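Griffüberzug Nenard, orange

Trekero / Zubehör / Griffe und Überzüge

Überzug aus weichem, gummiartigem Material für Werkzeugstiele und Gerätegriffe. Matte Oberfläche, Farbe Orange, zum geschlossenen Ende hin schmaler werdend. Auf einer Längsseite sitzt ein erhabenes Feld mit geprägter Kennung.

Lieferbar ab Lager
Verkaufseinheit: Beutel mit 3 Stück
Karton: 300 Stück
Hersteller: Rønning

Beschreibung

Der Nenard ist ein Überzug, der über einen vorhandenen Griff gezogen wird. Er ersetzt keinen Griff und wird auch nicht verschraubt. Das obere, breite Ende ist offen, das untere Ende ist gerundet und geschlossen. Dazwischen läuft die Form gleichmäßig zu, damit die Hand beim Ziehen nicht abrutscht und beim Drücken eine breite Auflage hat.

Wir führen den Überzug seit dem Umbau unseres Zubehörprogramms. Vorher gab es an dieser Stelle einen geraden Schlauch als Meterware, den man selbst ablängen musste. Der ist weiterhin auf Anfrage erhältlich, wird aber nicht mehr auf Vorrat gehalten.

Das Material ist durchgefärbt. Kratzer und Abrieb bleiben dadurch in der Farbe des Überzugs. Im Gegenlicht wirkt es leicht durchscheinend, und je nach Lichteinfall sieht dieselbe Fläche pfirsichfarben oder kräftig orange aus. Zwischen zwei Lieferungen kann der Farbton außerdem etwas abweichen. Wer eine größere Werkstatt einheitlich ausstatten will, bestellt am besten alles auf einmal.

Prägung

Das Feld auf der Längsseite hat die Form eines langen, gerundeten Rechtecks mit umlaufendem Rand. Darin steht die Kennung der Ausführung, vom breiten zum schmalen Ende hin zu lesen. Die Zeichen sind nicht bedruckt und nicht farbig ausgelegt. Sie stehen im gleichen Material auf der Fläche und sind am besten zu erkennen, wenn das Licht von der Seite kommt. Bei Nachbestellungen bitte die Kennung vollständig angeben - die Buchstaben vor dem Bindestrich gehören dazu. Ist sie abgegriffen, reicht uns ein Foto bei schrägem Licht oder der Durchmesser des Griffs.

Eine eigene Prägung anstelle der Kennung ist ab 900 Stück möglich. Die Form dafür wird einmalig berechnet und bleibt bei Rønning eingelagert. Anfragen dazu nimmt Tamara Melnychuk im Innendienst entgegen.

Montage

Den Griff von Fett, Staub und Kleberesten befreien. Alte Überzüge aufschneiden und abziehen, nicht abrollen.

Den Überzug innen mit Wasser und einem Tropfen Spülmittel benetzen. Kein Öl, kein Silikonspray. Beides bleibt im Überzug stehen, und der Sitz wird nicht mehr fest.

Mit einer Drehbewegung aufschieben, bis der Griff innen am gerundeten Ende ansteht. Das Feld mit der Kennung so ausrichten, dass es beim Arbeiten nicht unter den Fingern liegt. Bei Ziehklingen und Feilen hat sich die Daumenseite als störend erwiesen, dort besser nach außen drehen.

Über Nacht trocknen lassen. Sitzt der Überzug danach noch locker, ist der Griff zu dünn. Eine Lage Gewebeband unter dem offenen Ende hilft in den meisten Fällen.

Bei kaltem Material geht das Aufziehen schwer. In der unbeheizten Halle im November legen wir die Überzüge vorher eine Weile in warmes Wasser.

Pflege

Lauwarmes Wasser und Handspülmittel genügen. Die Oberfläche zieht Fasern und Staub an, besonders am Rand des Feldes, wo sich auch feine Fusseln festsetzen. Eine weiche Bürste holt sie heraus. Trockene Papiertücher machen es eher schlimmer.

Lösemittel, Bremsenreiniger und Verdünnung greifen das Material an. Überzüge, die damit in Berührung gekommen sind, werden klebrig und sollten ausgetauscht werden. Nicht auf der Heizung trocknen und nicht dauerhaft in der Sonne lagern.

Hinweise zur Verwendung

Der Überzug verbessert den Griff und dämpft Stöße beim Ablegen. Er ist keine elektrische Isolierung und darf nicht als solche verwendet werden, auch nicht an Zangen und Schraubendrehern, die selbst isoliert sind. Für heiße Griffe an Öfen, Pfannen oder Lötgeräten ist er ebenfalls nicht vorgesehen.

An Schlagwerkzeugen vor jedem Gebrauch prüfen, ob der Überzug noch fest sitzt. Eingerissene Überzüge nicht kleben.

Häufig nachgefragt

Gibt es den Überzug in anderen Farben?
Derzeit nur in Orange. Eine graue Ausführung war geplant, wurde aber zurückgestellt.

Kann man ihn kürzen?
Ja, am offenen Ende, mit einem scharfen Messer und etwas Wasser. Gekürzte Stücke nehmen wir nicht zurück.

Passt er auf ovale Griffe?
Auf leicht ovale schon. Bei stark abgeflachten Griffen bleibt seitlich Luft, und der Überzug dreht sich mit.

Rückmeldungen

Mirsad Vasić, Instandhaltung: Haben den Beutel für die Schaber in der Reinigung gekauft. Sitzen fest, auch nach häufigem Abspülen. Das Aufziehen beim ersten war mühsam, mit Spülmittel ging es dann.

Sorcha Corrigan: Farbe gut zu finden, wenn das Werkzeug im Gras liegt. Einen Stern weniger, weil die Prägung schlecht lesbar ist und ich zum Nachbestellen zweimal anrufen musste.

Arvid Engebretsen: Für meine Stechbeitel zu dick. An der Gartenhacke dagegen sehr angenehm.

Bestellung und Versand

Artikelnummer 63, bitte bei jeder Bestellung mit der geprägten Kennung zusammen nennen. Einzelne Überzüge werden nur als Muster abgegeben, ein Muster je Kunde. Beutel gehen als Brief raus, Kartons mit der Spedition. Bei Sammelbestellungen mehrerer Abteilungen packen wir getrennt, wenn es auf der Bestellung vermerkt ist.

Technische Fragen beantwortet Stellan Strand, vormittags am Telefon, sonst schriftlich über das Kontaktformular.
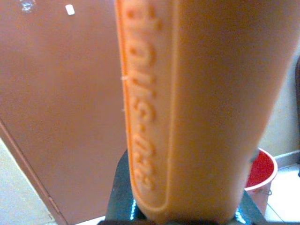
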